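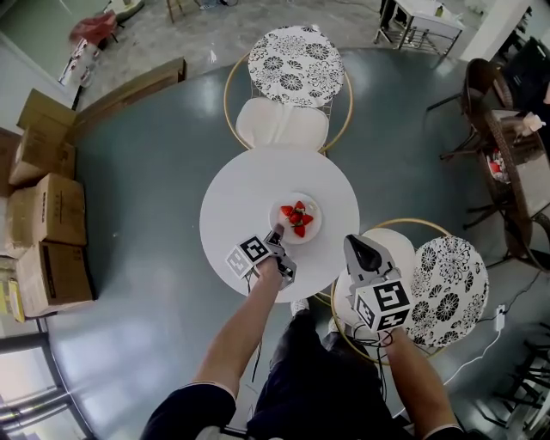 Hand-held grippers at the round table with the plate of strawberries, Ukidville.

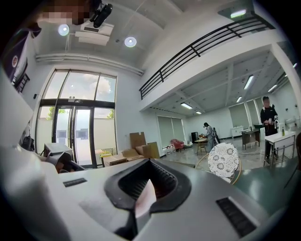 Report by Leka Tetska

Progress report to the Felico fund, 10 August 2024

The fault we reported in February is still with us. In 13 of the last 30 takes the position track for one gripper jumped part way through, and the recorded path no longer matched the hand. The supplier's answer was a software update. We installed it and I can see no gain from it.

I am not convinced by the glare theory either. Light can wash out the face of a marker cube, and the floor is glossy, but jumps also turn up in takes made with the blinds down. A loose cable connector would fit the pattern better. We have not tested this properly, and until we do I would ask the fund not to treat any cause as settled.

There is a safety point too. Cables hang from the grippers close to the legs, and a power strip sits on the floor near the table. We logged 2 snags, neither causing injury. The written procedure says cables must be clipped. It does not say to what.

Soft fruit work is 4 weeks behind plan. The earlier forecast of a full set by the end of this stage was too hopeful and I withdraw it. Spare cables are on order. The affected takes are kept apart from the rest and should not be used for training.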